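Combing on moving freight cars after capturing Hi8 tapes, fine on stationary shots
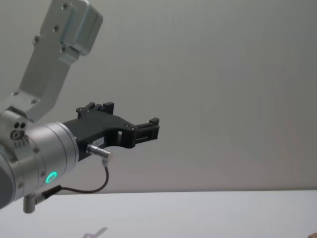
Brushed aluminum arm with a black end effector over a white table.

Posted by Kiprono Athumani, 19/05/2026
Filed under: Railroad video, Tape transfer

I have 14 Hi8 tapes shot trackside on the Lurnurura branch and at the junction west of Jondcombe. All are NTSC. I am capturing over S-video with a Koech USB unit and editing in Pristix. The first tape ran 69 minutes and captured without dropped frames according to the log.

Static shots (depot, signal bridge, parked power) look correct. When a train crosses the frame, every vertical edge breaks into horizontal teeth. It is worst on boxcar ends and ladder rungs, and you cannot read reporting marks on anything moving faster than yard speed. Head-on telephoto shots are nearly clean.

What I have tried:

Deinterlace set to "blend" in Pristix. The teeth go away, but each car has a ghost edge next to it.

Export at 30 frames per second with deinterlace off. Teeth are back.

Resize to 720 lines on import. This made it worse. The teeth turned into thick bands that crawl up the picture.

The tapes play normally on an old tube TV straight from the camcorder, so I don't think the heads are the problem. Do I need to recapture, or can this be fixed from the files I have?

3 replies

Montserrat Llorente

You should not need to recapture if the original file is still 480 or 486 lines high. Check that first. If the Koech software scaled the picture during capture, the two fields are already mixed together and the file can't be repaired.

Hi8 is interlaced. Each frame holds two fields recorded 1/60 second apart, one on the odd lines and one on the even lines. A car moving left to right has changed position between the two, so its edges don't line up when both fields are shown at once. A parked car has not moved, and a head-on train barely shifts sideways, which matches what you see. A tube TV draws the fields one after the other, so there is nothing to comb.

Order of work:

1. Import the untouched capture. No resize, no frame rate change.
2. Set the field order by hand. Many capture units write top field first, DV units write bottom field first, and the flag in the file is sometimes wrong.
3. Deinterlace with a motion-adaptive filter at double rate, giving 59.94 frames per second. Do not use blend.
4. Resize after that, if you want a larger picture.
5. Export at 59.94.

To test the field order, take a few seconds of a train passing at right angles to the camera and step through the double-rate result one frame at a time. With the correct order, a wheel advances in the same direction on each step. With the wrong one, it goes forward, back, forward, back.

Keep the interlaced files as your masters. If disk space is the issue, a lossless codec such as FFV1 or HuffYUV is a reasonable choice. My standard-definition tapes in HuffYUV come to less than 40 GB each.

Faraji Kimaro

Just shoot from the end of the platform and not side on. Or set the sharpness lower on the TV. I watch all mine on a laptop and the player has a deinterlace button, so I never changed the files.

Stijn Segers

Montserrat has it. One addition: if a single-rate export is required for a disc or an older player, leave it interlaced and flag it correctly. Dropping to 29.97 progressive discards half the motion, and fast freights will stutter on pans.

Also check the audio after step 3. Pristix kept my project at 29.97 after I changed the clip rate, and I had to set the timeline separately before the horn matched the crossing.

Kiprono Athumani (original poster)

File is 720 by 480, so it was not scaled. Field flag said bottom first. Switched it to top first, ran double rate, and the wheels now step forward evenly. Reporting marks are readable on most of the cars in the Jondcombe footage. Will redo the timeline setting before I start the second tape.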